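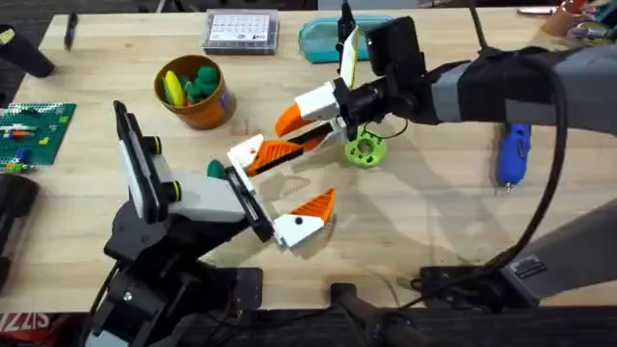

Ticket 636
Subject: Workbench, Godinho room, things going missing off the back
Status: Open (reopened, see below)
Priority: Low, though it doesn't feel low at 4 p.m.

Reported problem
Small items kept along the far side of the butcher-block bench do not stay where they are put. The pencil case travels. The orange cup gets borrowed by people who want a cup. Modeling clay turns up in the Pollcombe store cupboard, where it has no business.

Steps tried
1. Put a label on the shelf above the bench. The label fell off and is now itself a missing item.
2. Moved everything into one big drawer. It was tidy for 2 days. After that it was a drawer.
3. Moved everything back to the far side of the bench, in a row, with the front left clear for work. Best result so far.

Update, January
Requester says the row is holding but wants to know what officially belongs in it. Fair question. Current list: clear plastic box with the printed sheet inside, teal pencil case with the zipper, orange cup for the soft bits.
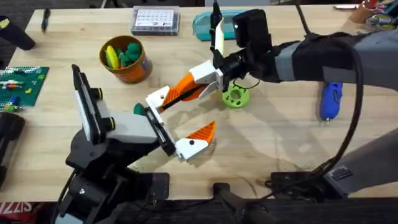
The cup is the weak point. It has no lid, and anything green or yellow that is slightly squashy gets dropped in there on the theory that it must be clay. Please check before adding to it. If it is from somebody's lunch, it goes in the trash.

The box is fine. Leave the sheet inside it. It has been taken out more than 3 times for photocopying and came back once with a coffee ring, for which Trornmont has declined responsibility.

Requested from Supplies
One lid, to fit the cup. Sumeck offered a whole new storage tower with casters — declined, it would roll.

Reopened
Lid arrived. Does not fit. It is a very nice lid and has been placed in the drawer. Measuring the cup this time before reordering. Pencil case to stay zipped until further notice.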